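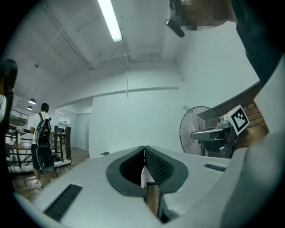 Mariama Eshun wrote after the last round that our list asks too much about paper and too little about what hangs over people's heads, and she wants the ceiling to come first. I agree with her and I have changed the order.

Upper room, Boven building, unit 101
Inspection of September 27, 2020
Filled in by Kwesi Nartey

1. CEILING AND LIGHTS

1.1 Tube light fixed well to the ceiling: OK
1.2 Pendant lamps at the back, cords and hooks: OK
Comment: I pulled each cord gently by hand. They do not move.
1.3 Loose cables: NOT OK
Comment: A thin cable comes down from the ceiling beam. I could not find what it belongs to. Please do not cut it before the electrician has looked. Until then, nothing may be hung on it.
1.4 Beams, cracks or stains: OK

2. RAILING AND FLOOR

2.1 Railing stands firm when pushed with two hands: OK
2.2 Handrail free of splinters: OK, with remark
Comment: Along the top I felt a rough place. Sandpaper is enough, but it should be done soon, for people like to rest the hand there when they talk.
2.3 Bags and coats not hung on the railing: OK
2.4 Floor boards, raised edges: OK
Comment: Last November we had one raised board. It was screwed down and it has stayed flat.

3. TABLE AT THE WALL

3.1 Table does not rock: OK
3.2 Table stands close to the wall, no gap where small things fall: OK
3.3 Small and breakable things kept away from the edge: see comment

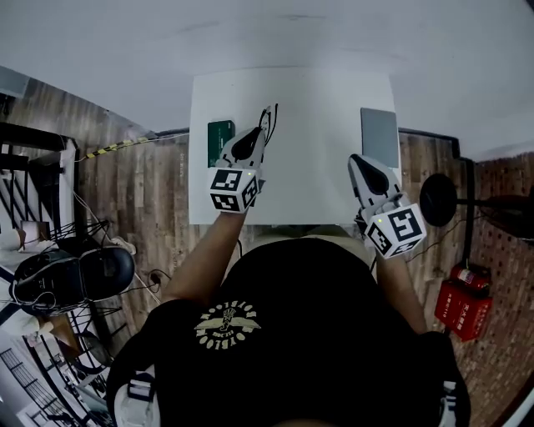

Eyeglasses are the thing we lose most often in this room, or we step on them. I ask that glasses go back in a case when the work at the table is finished, and that boxes are kept on the side and do not stand in the middle. Cecilia Kwofie has offered to put up a small shelf. I think a tray would do the same and needs no drilling.

3.4 Edges and corners of the table not sharp: OK

4. STANDING FAN

4.1 Wire grille closed all around: OK
4.2 Base stable: OK
4.3 Power cord outside the walking way: NOT OK
Comment: The cord must be led along the brick wall and taped. Dandico sells a flat cover for this, and I have asked for the price.

5. WALKING WAYS

5.1 Way along the railing free: OK
5.2 Way to the window free: OK
5.3 Enough space behind people who work standing: NOT OK

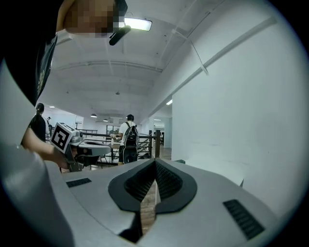
When two persons work near each other, a third one cannot pass without touching somebody. Tape on the floor would help. Kirstin MacKinnon has the yellow roll.

Open points: 3 (items 1.3, 4.3, 5.3)
The rough place in 2.2 I will repair myself.

Copy to: Bernice Laryea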